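Notas para a palestra – Pneus, combustível e tempo de box em provas de kart de resistência
Publicado em novembro, por Redação Flevura

Abertura (2 min)
Cumprimentar a sala. Perguntar quem já correu prova longa e quem só fez bateria curta. Avisar que as perguntas ficam para o fim.

A prova de Majali é a base de tudo o que vou mostrar. Pista curta, asfalto abrasivo, dezesseis equipes no grid. Quem largou forte perdeu rendimento na segunda metade.
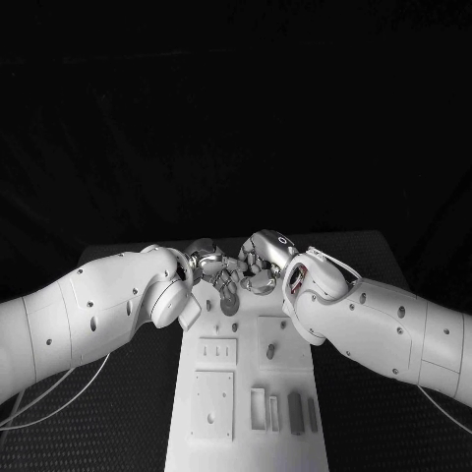 Pneus
– O composto da Bonditz demora a aquecer. Pedir ao piloto duas voltas calmas antes de atacar.
– Pressão medida sempre na mesma hora, com o mesmo manômetro.
– Desgaste maior no dianteiro esquerdo. Mostrar a planilha e passar rápido.

Paradas
A equipe Ranar parou oito vezes e perdeu quase 20 segundos em cada troca de piloto. O problema estava no banco: o ajuste era diferente para cada um. Com espuma removível o tempo caiu. Quem cuida do cronômetro não deve cuidar da placa.

Combustível: encher menos no início ajuda o kart a virar, mas obriga a antecipar a primeira parada. Decidir isso antes do treino e anotar.

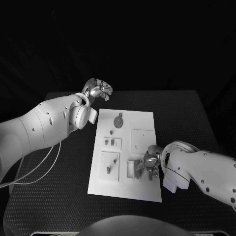
Braço branco com mão metálica de vários dedos.

Fechamento
Voltar à tabela de voltas. Se sobrar tempo, falar de chuva – só pressão e bitola. Abrir para perguntas.

Comentários
kartista_sul: Na chuva vocês mexem na bitola dianteira ou só na traseira?
boxe16: A espuma removível resolveu para nós também.
pneu_frio: Faltou o link da planilha.

Leia também
Como ler a folha de tempos
Revezamento de pilotos em prova longa
Majali: guia da pista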